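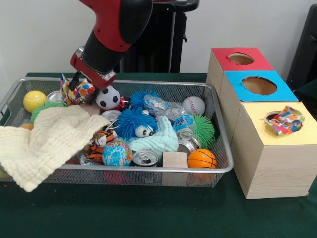

The red arm with one of the patterned bags in its gripper, over the wire basket. Photo by Eirini Drakos.

Skomora Robotics Club: Sorting Table Gallery
September 8, 2019

Welcome, families and friends, and thank you for stopping by our page! Eirini has been after me to get some pictures up, and she is right, because so many of you have asked at pickup what exactly goes on in the back room and why we keep begging for your old tennis balls. The short answer is that our students are teaching a robot arm to tidy up, and the long answer takes most of a school year. I will try to land somewhere in between.

Our sorting project goes by the name Wurer (the students picked it, and I have given up asking what it means). The job sounds easy when you say it out loud — reach into a crowded basket, take hold of one thing, lift it, and put it where it belongs. Anyone who has ever dug for a matching sock knows how the rest gets in the way.

The patterned fabric bags are Ghizlane Alaoui's favorite test piece and Norbert Pintér's least favorite. A ball is the same ball from every side, but a crumpled bag has a new shape each time you drop it, so Norbert's grip settings from one try may be no good at all on the next. The two of them have been arguing about it very politely for weeks.

Everything in the basket came out of somebody's house or garage. The tiger plush has become a sort of mascot, and the blue puffer toy with the googly eyes gets a lot of attention from younger brothers and sisters. Soda cans are always welcome, rinsed please!

Filippos Stergiou looks after the three wooden boxes with the red, blue and yellow tops. He wanted round holes, and after a good deal of sanding he got them. Next on his list is a set of labels, so that visitors can follow along at the open house.

The students keep a log of every try, good and bad, and they are hoping to reach 1,000 entries by December. They are nearly 100 in so far, which I think is a fine start for a group that only has the room for 2 hours at a time. Kalliopi Christodoulou keeps the log tidy and will happily show it to anyone who asks.

More pictures will go up as Eirini sorts through them. If you have a soft toy or a small ball to spare, the donation bin is just inside the door.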